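How does a trainer get its price?

Look at the price tag on a pair of trainers. It might say 60 pounds. Making the pair may have cost much less than that, so where does the rest of the money go?

Let's follow one pair. They are made by a small shoe company called Dustlow and sold in a sports shop called Porwood.

The factory

Dustlow does not own a factory. It pays another company, Tannous, to make its trainers. Tannous buys the cloth, rubber, foam and laces, and pays the people who cut, stitch and glue. It charges Dustlow 18 pounds for each pair. A little of that is left over for Tannous after its own bills are paid. Money left over like this is called profit.

The brand

Dustlow has bills too. It pays designers to draw the shoes and runners to test them. It pays for the ship, the lorry and the adverts. When all that is added on, Dustlow sells the pair to Porwood for 30 pounds. This is the wholesale price, which means the price a shop pays.
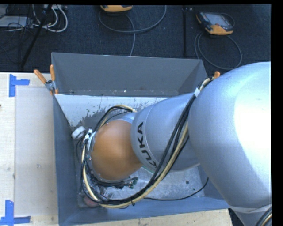
Noura Bitar asks why the shop can't just sell them for 30 pounds as well, if that is what it paid. If it did, there would be no money for the rent, the lights or the people who fetch your size from the back. In many countries part of the price is also a tax, which goes to the government. Porwood's price of 60 pounds has to cover all of this.

Why do shops have sales?

Shops have to guess how many pairs people will want, often months before. Suppose Porwood orders 2,000 pairs of a new running shoe and sells most of them, but 354 pairs are still on the shelves in November. New shoes are coming in and they need the space. So the shop cuts the price to 40 pounds.

It makes less on each pair that way – but an unsold pair brings in nothing at all.

Sometimes the guess goes wrong the other way. Every pair sells in nine days and people have to wait for more. Then there is no need for a sale.

Words to know

Brand: the name a company puts on the things it sells.
Wholesale price: what a shop pays for the things it is going to sell.
Retail price: what you pay in the shop.
Profit: the money left after all the bills are paid.
Stock: the things a shop has ready to sell.

Try it yourself

Find two pairs of trainers in a shop or a catalogue, one cheap and one dear. Write down what might make one cost more. Is it the material, the name on the side, or something else?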